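Equipment Corner: Before We Sign for a Second Arm 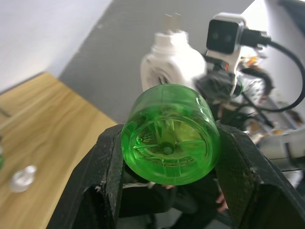
Green wheel in the gripper, white motor housing behind it.

The Jandeck quote for a second robot arm landed in March, and the cover page promises it will pay for itself inside a year. We have read that sentence before. It was on the first quote too.

Our problem is with what the quote leaves out. Gripper fingers are listed as a one-time cost. Ours get scuffed, and a spare pair from Savudov takes 40 days to arrive. Cables and sensor brackets are not listed at all. Neither is the time somebody spends standing next to the thing while it learns a new part - and every new part is a new round of that.

Then there is the work itself. Jandeck's figures assume 100 wheels an hour. On the Pludska job we planned for 70, and the schedule still slipped. Small plastic wheels with thin spokes are fussy to hold, and a demo with a solid block tells us very little.

So the request to purchasing is a plain one. Ask Jandeck for a trial on our own parts, at our own bench. Get spares priced in writing. Set aside roughly 40 percent on top of the sticker price for fixtures and training, and if that breaks the budget, we wait. Lục has offered a six-month lease on a similar arm, and we want those terms on the table before anyone signs.

Comments on the draft budget go to the equipment mailbox by the end of the month.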